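Speaker notes – Letters to the station, Senlow chapel evening

Opening (keep it short)

Hi everyone, thanks for having me. I was asked to talk about what happens to the letters people send in after a radio program, and I said yes before I remembered how much I like to ramble. So if I go past 30 minutes, somebody please wave.

I started answering letters for the Sokham broadcast because I had a free afternoon and decent handwriting. I figured I'd be sending out Bible reading plans. Then the first envelope I opened was four pages from a woman who had lost her sight and was having a neighbor write it all down for her. She didn't ask for anything. She wanted us to know she was listening.

(Pause here. Drink some water.)
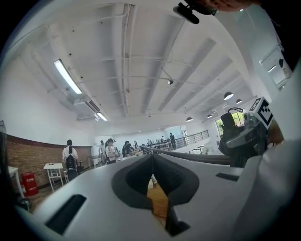
What people write about

Mostly it's illness, family and money, in pretty much that order. We get around 200 letters in a good month, and a lot of them come from places where the mail is slow, so I'm often praying for an operation that's already over. I used to worry about that. Now I pray anyway and let God sort out the calendar!

Tell the Mornitz story: the man who wrote every week about his goats and his bad knees, and only in his last line, squeezed up the side of the page, asked if we thought he could be forgiven. I read that line standing up in my coat. I missed my bus.

Read Psalm 34:18 – slowly, I always rush it. "The Lord is near to the brokenhearted."

How I answer

I use their name. I answer the thing they asked, even if it's a small thing like what time the program comes on. I don't promise anybody they'll get well. I've seen some people get better and I've buried friends who didn't, and both kinds prayed.

I also write back by hand when I can, which takes forever, and my spelling gets worse after supper.

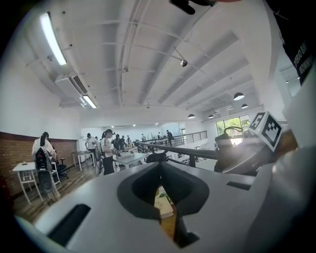

The other part is keeping at it. One kind letter is nice, but most folks write again, and they notice if you forgot what they told you last time. I keep index cards in a shoebox from Fankhauser, the old shoe store, and before I write I pull the card and read it over. Sister's name, bad hip, likes the hymns, doesn't like the new announcer (I've had 2 of those this summer, poor guy).

If there's time, do the bit about the stamps. If not, skip it.

Ending

Ask who here has a letter they've been meaning to write. Wait for hands. Pass the paper and envelopes along the rows, then close with the Lord's Prayer, everybody standing who's able to. Coffee is in the back room afterward.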